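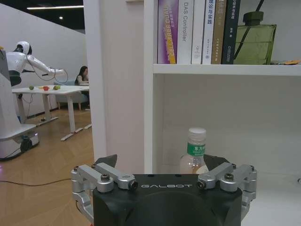
Poppy Naylor thinks the lower compartment should stay as it is and that the whole argument is about the board above it. Her words at the bench, near enough: leave a shelf alone for a month and people will fill it for you, so why plan it?

I wrote that down because it is the opposite of what the plan says. The plan is Kamran's. Group the upper board by subject, bring the binders over from the Stokar cabinet, and put them in the lower compartment with printed labels. He has a label scheme with 12 headings. I have seen label schemes in this shop before and I can tell you where they are now – under the newer labels.

June, after lunch

Went through the upper board with Anum Mughal. The purple one, CELLFREE in yellow lettering, sits at the left end next to the DAS Controller volume. I can't see what those two have to do with each other. Anum says they were put side by side by whoever was using them together, and that this is a kind of order too. Maybe. It could just as well be the order they came out of the box.

Two further along have Chinese on the spine. Tanveer can read them and wants them where he can reach them. Under Kamran's headings they would end up apart. Tanveer asked which heading "the ones I use" comes under. No answer yet.

The tan one has printing so faint that I gave up trying to read the spine from my chair. Any scheme that depends on reading spines has to deal with that one first. A sticker would do it, but then somebody has to agree on the sticker.

Olive fabric thing with the strap, a bag or some sort of container, at the right of the books: not a book, not on the list. Vangelis wants it on a hook. We have no free hook. I moved that we talk about hooks another time. Same for the small orange and yellow stuff at the end of the board, which Kamran has down as "misc." I'd like to see misc. banned as a heading, and I say that knowing my own drawer.

3:40

Measured the lower compartment against the Stokar binders. They go in upright with 18 mm to spare over the top. That's enough to get them in and, I think, not enough to get a hand behind one and pull it out without skinning a knuckle. Kamran says tip them forward by the spine. Tried it with a full one. It came, but I wouldn't want to do it 9 times in a morning.

The other thing is weight. Binder 331 is the fat one from the Karnari job and I don't trust a shelf like this with a row of those. Vangelis says it will hold. He said so about the Awan rack as well, see my notes from back then.

What I'd agree to for now:
– books stay on the upper board in the order they're in
– no labels until someone has gone a full week without being able to find something
– four binders down below, as a trial, 331 not among them
– olive thing stays put until there's a hook

Kamran wants it noted that he disagrees with the second point. Noted. He is going to order label tape through Wumport anyway, so I expect we'll be back on this.

To do: ask Tanveer for English titles of his two, in pencil, on a slip. Check shelf pins before any binders go in.

Print this page | E-mail this entry
2 comments | 0 shares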